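Anleitungen › Bühne & Ton › Funkmikrofone

4. Omier Funkset für Sänger und Tributeshows in Betrieb nehmen

Dieser Abschnitt gilt für den Empfänger Omier 28 mit Handsender oder Headset. Für die Bodenmonitore der Reihe Sarnus siehe Abschnitt 7.

4.1 Empfänger anschließen

1. Empfänger ausschalten und das Netzteil anstecken.
2. XLR-Ausgang mit einem Mikrofoneingang am Mischpult verbinden. Der Kanalregler steht dabei ganz unten.
3. Beide Antennen anschrauben und V-förmig ausrichten.
4. Empfänger einschalten und warten, bis die Kanalanzeige nicht mehr blinkt.

Achtung: Phantomspeisung am verwendeten Kanal vorher abschalten.
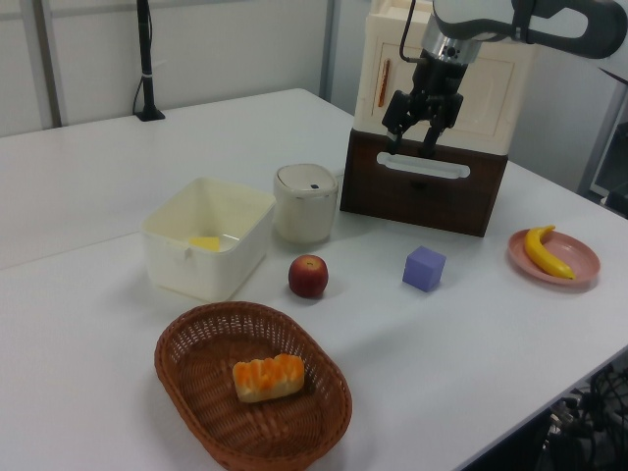 4.2 Sender koppeln

1. Zwei frische AA-Batterien einlegen und den Sender einschalten.
2. Am Empfänger SCAN drücken, bis ein freier Kanal angezeigt wird.
3. SYNC 3 Sekunden gedrückt halten und den Sender an das Infrarotfenster halten.
4. Sprechprobe machen. Die Anzeige RF muss dauerhaft leuchten.

Hinweis: Bei Sets mit Firmware 1324 heißt die Taste SYNC noch LINK. Die Funktion ist dieselbe.

4.3 Pegel einstellen

1. Die lauteste Stelle des Programms singen — nicht nur sprechen.
2. GAIN am Sender so weit zurückdrehen, dass PEAK nur kurz aufleuchtet.
3. Kanalregler am Pult langsam hochziehen, danach Hall und Slapback-Echo zumischen.
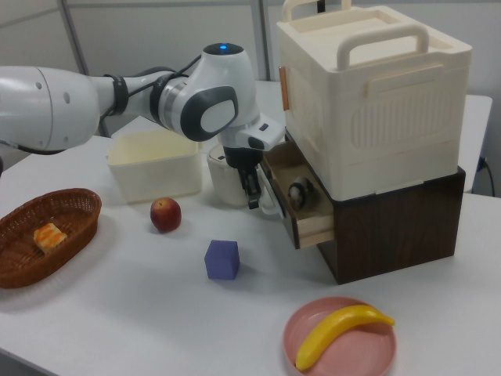 4. Die Bühne einmal ganz abgehen, auch den Weg ins Publikum. Bei Aussetzern den Empfänger höher stellen oder auf einen anderen Kanal wechseln.

Achtung: Mit offenem Mikrofon nicht vor die Lautsprecher treten — Rückkopplungsgefahr.

Nach der Show den Sender ausschalten und die Batterien entnehmen. Den Mikrofonkorb abschrauben, mit lauwarmem Wasser spülen und vollständig trocknen lassen.

© Hedurby Bühnentechnik · Stand: Dezember 2024 · Kontakt · Nach oben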